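Ullside office, open afternoon in August

Doors opened at 14:00. Jandwood fitted out the upper floor, and the visit was mainly a chance to look at the desks in daily use. There are more than 20 bays, with partitions left and right of each worktop. Aisle width is 1000 mm, tight when two groups pass.

I spent longest at bay 2207. The worktop is greenish gray with a faint horizontal grain. A purple mouse pad with a raised wrist rest takes up the middle, and books lean along the left side.

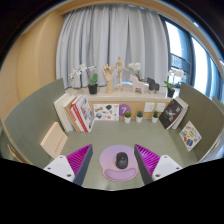
Noise was lower than I expected — the Dovelau site, with open benches, was much worse. Lighting was even. Coffee was on the ground floor, next to the Stelmakh stand.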